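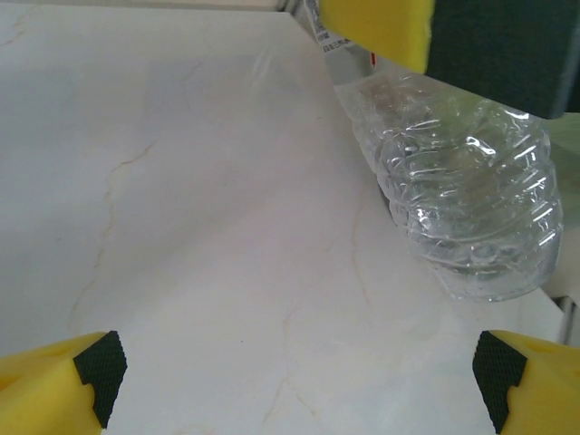
Kleinschmidt Cup

The Kleinschmidt Cup is an amateur baseball tournament played each summer between town clubs of the Sunadis valley. It is contested over a group stage and a knockout stage, and it ends with a single final held in Sunadis. The competition is open to clubs that do not pay their players. It is named after the Kleinschmidt ground, where the first finals were played and where the trophy is kept.

The tournament is separate from the Sunadis Valley League, which runs from April to September. Most clubs enter both. Results in one have no effect on standings in the other.

Contents
1 Format
2 Playing rules
3 Grounds
4 Match day operations
5 Records
6 Trophy
7 See also

Format

Entry closes in March. Clubs are drawn into groups of four, and each club plays the other three members of its group twice, once at home and once away. Group winners go through to the knockout stage. Remaining places are filled by the runners-up with the best run difference.

Ties on wins within a group are settled first by the results between the clubs concerned, then by run difference in those games, then by run difference in all group games. A drawing of lots is provided for in the rules but has been used only once, between Clultia and Karkurow Mills.

Knockout games are played at the ground of the club with the better group record. The semifinals were two-game series in the early editions, with total runs deciding the winner. This was dropped after repeated rain delays pushed one final into October, and all knockout rounds have since been single games.

Playing rules

Group games last seven innings. Quarterfinals, semifinals and the final last nine. A mercy rule ends any group game in which one side leads by 10 or more runs after five full innings. There is no mercy rule in the knockout stage.

Extra innings in group games begin with a runner on second base. Knockout games use no placed runner. The longest knockout game on record is a semifinal between Clultia and Sunadis Harbor, decided in the 16th inning on a wild pitch with two out.

Pitchers are limited to 60 pitches in a group game and must rest for two full days after passing half that number. The limit was proposed by Minoru Murakami, then head coach at Clultia, after several clubs had used one pitcher for an entire group stage. A pitcher who reaches the limit during a plate appearance may complete it. In the final the limit does not apply, although the rest requirement from the semifinal does.

The designated hitter is optional. A club must declare its choice when lineups are exchanged, and a club that declines may not add one later in the game. Wooden bats are required in all rounds.

Grounds

Each club names one home ground before entry closes. The rules set minimum distances to the foul poles and to center field, but older grounds may apply for an exemption. Karkurow has the shortest right field in the competition, and balls that clear the low fence there on the fly between the foul pole and the scoreboard post count as doubles under a ground rule.

The Kleinschmidt ground has natural grass in the outfield and a clay infield. Its home plate faces northwest, so the evening sun falls on the first base side. Finals begin at 2 p.m. for this reason, earlier than any other game in the competition.

Match day operations

The home club supplies baseballs, a scorer and a plate umpire's changing room. Umpires are assigned by the tournament office and are paid a flat fee by both clubs in equal shares. Two umpires work group games, three work the semifinals and four work the final.

Dugouts must have drinking water. Glass is not allowed inside the fence line, and drinks sold at the ground are poured or handed over in plastic or paper.
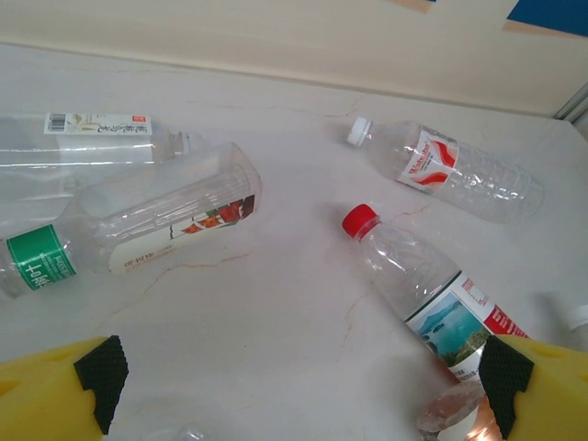 Empty clear plastic bottles on a white, marble-like tabletop

The home club is responsible for clearing the field, the dugouts and the seating within two hours of the last out. A club that fails to do so receives a written warning, and a second failure in the same edition leads to the loss of one home game. The rule was written by Jucélia Pimentel during her time as grounds officer and has been changed once, to extend the time allowed after games that finish under lights.
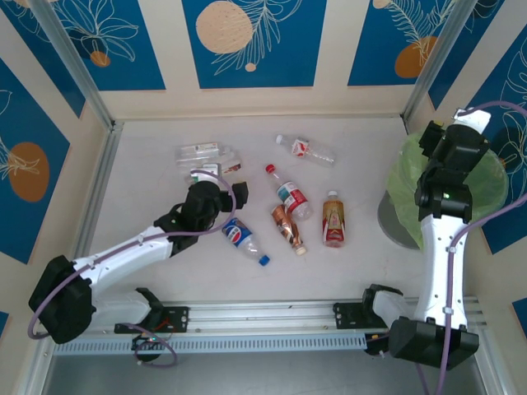

Rain decisions are made by the home club until lineups are exchanged and by the plate umpire after that point. A group game stopped after four full innings stands as a result. A knockout game that is stopped is always resumed from the same point - the same batter, count and baserunners - on the next available day. Lineup changes made before the stoppage remain in force.

Protests must be lodged with the plate umpire before the next pitch and confirmed in writing by noon the following day. Judgment calls may not be protested.

Records

Statistics from the group stage and knockout stage are combined. Records from the two-game semifinals are included.

Most hits, career: 158, Fidel Valdebenito (Sunadis Harbor)
Most stolen bases, career: 47, Darcy Lévesque (Karkurow)
Most games as plate umpire: Eifion Sayce
Highest attendance: 1758, final, Sunadis Harbor v. Clultia

Valdebenito played mainly at third base and moved to first base in his last three editions. Lévesque's total includes five steals of home, all of them in group games.

No perfect game has been pitched in the competition. Attendance figures were not kept for group games until clubs began to charge for entry, and the figures for early finals are taken from gate receipts.

Trophy

The cup is a two-handled silver-plated bowl on a dark wooden base. Winning clubs are named on bands fixed to the base, and a second tier was added when the first was full. The winner receives a smaller copy to keep. The original leaves the Kleinschmidt clubhouse only for the final and for repair.

See also

Sunadis Valley League
Kleinschmidt ground
Karkurow Baseball Club
Mercy rule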